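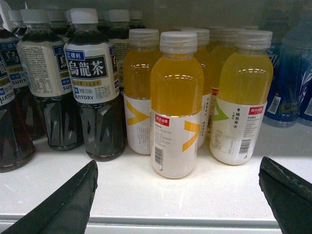 Wrist camera view, retail shelf, oolong tea and vitamin water facings.

Laboratory diary, Monday. Entry by Ea Ingvarsson.

The comparison of the two finger sets resumed at 8:40 this morning on the Gakari arm. Present were Magnus Lamont, Uldis Luik and the undersigned. Shona Cairns joined after lunch to review the controller settings. The Fidano fingers were mounted first, in accordance with the order agreed last week, and the Grutitz fingers followed in the afternoon.

The task was unchanged. The arm approaches the shelf, selects a front bottle, closes on it, lifts it clear of the lip and places it in the tote. The tea bottles have a faceted pattern in the lower part of the plastic, and Mr. Lamont has maintained from the beginning that this would favor a rigid finger. The Fidano set completed the tea picks without a drop. Its difficulty lay in the entry. The rows are tight, and a finger of that width must find a gap before it can close. On two occasions the neighboring bottle was pushed back and the run was stopped by hand.

The yellow vitamin water presented a separate problem, which concerns the camera. Overhead lights leave thin white streaks across the shoulders of these bottles and across the liquid, and the edge detector repeatedly placed the grasp point on a streak. Mr. Luik reduced the exposure by one step and the error became less frequent. He then reduced it again, at which point the dark tea was no longer separated from its neighbors. The first reduction has been kept. A polarizing filter was requested from Delphine Haddad, who replied that one is in the Ogilvie cabinet, without its mounting ring.

The Grutitz fingers were fitted at 1:15. Changing the set required 10 minutes, including calibration. They enter between bottles more easily, but under the present force limit the bottle turned in the grip during the lift. Ms. Cairns recommended raising the limit in small steps and recording the motor current at each one. I agreed to this, with the condition that the Fidano picks be repeated at the same values. Otherwise the two tables cannot be placed side by side.

Run 417 was lost at 3:50 when the controller reported a timeout and the arm held its position above the tote. The log shows a gap in the camera stream shortly before. Mr. Luik suspects the cable at the wrist, where it bends during the final rotation. It was secured with a second clip and the fault did not return, though only 61 picks were made afterward and I do not regard the matter as closed.

My preference at present is for the Grutitz set on narrow facings. Mr. Lamont disagrees and asked that his view be entered here, which I have done.

Outstanding for tomorrow: mounting ring, force steps, spare wrist cable. The blue-label bottles at the right of the shelf have not been attempted with either set. Laboratory closed at 5:30.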